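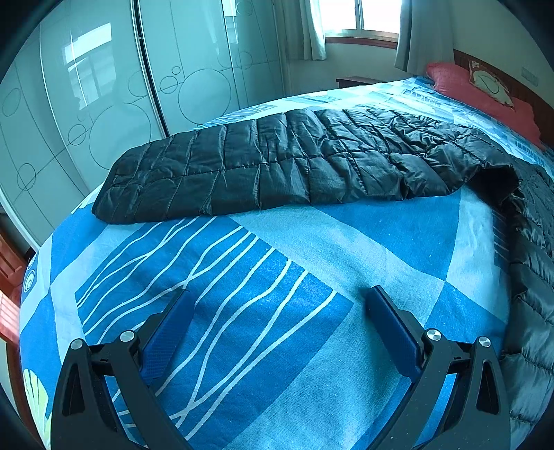

Gripper open over a quilted jacket on a patterned bedsheet.

Troubleshooting: jaw width reads closed when the jaws are open

Applies to the Dirovik hand-held gripper, used for garment recordings in furnished rooms. Written up by Nuria Nigatu after the January fault. Corrections to Sang Khương.

Symptom

The recorded jaw width drops to zero for short stretches while the fingers are visibly apart in the video. Pose tracking is unaffected. In the first bad batch the dropouts came in bursts of 3 to 60 samples, mostly at the start of a grasp on puffy fabric. A policy trained on this data closes on air and then drives the arm down into the bed. Elibariki Wanyama stopped the arm by hand the first time we saw it. Do not run a policy on unchecked recordings.

Cause

The width sensor cable runs through the handle and passes over the edge of the trigger bracket. Repeated squeezing wears the jacket of the cable at that point. When the bare conductor touches the bracket, the signal line shorts to ground and the logger writes zero. The logger does not treat zero as an error. It is a legal value.

Before you start

You need a 2 mm hex key, a multimeter, heat-shrink sleeve and a replacement cable. Remove the battery. Wait for the status light to go out before opening the handle.

Step 1. Confirm the fault in the log

Open the session file and plot jaw width against time. A real closing movement has a slope. The fault shows as a vertical drop and a vertical return. Session 1633 in the shared folder has clear cases of both and is a good reference.

Step 2. Check the cable

Remove the handle cover. Set the multimeter to continuity and put one probe on the signal pin, the other on the bracket. Squeeze and release the trigger slowly through its full travel. Any beep means the cable is bad, even if the sleeve looks intact. Svitlana Hnatiuk found two that failed only in the last few millimeters.

Step 3. Replace and reroute

Unplug the old cable at both ends. Slide heat-shrink over the new one so that it covers the section next to the bracket, and shrink it before fitting. Route the cable behind the post, leaving enough slack for full trigger travel. Do not tape over a damaged cable.

Step 4. Recalibrate

Refit the cover and battery. Record the fully open and fully closed positions, then cycle the trigger for 3000 samples. The minimum should match the closed value with no vertical drops.

Step 5. Deal with the old recordings

Mark affected sessions as "width invalid". Interpolating across the gaps was tried and dropped, as the bursts often hide the moment of contact.

Still open: the logger should reject a change in width faster than the jaws can move. Shuk-fan Kwok has the ticket.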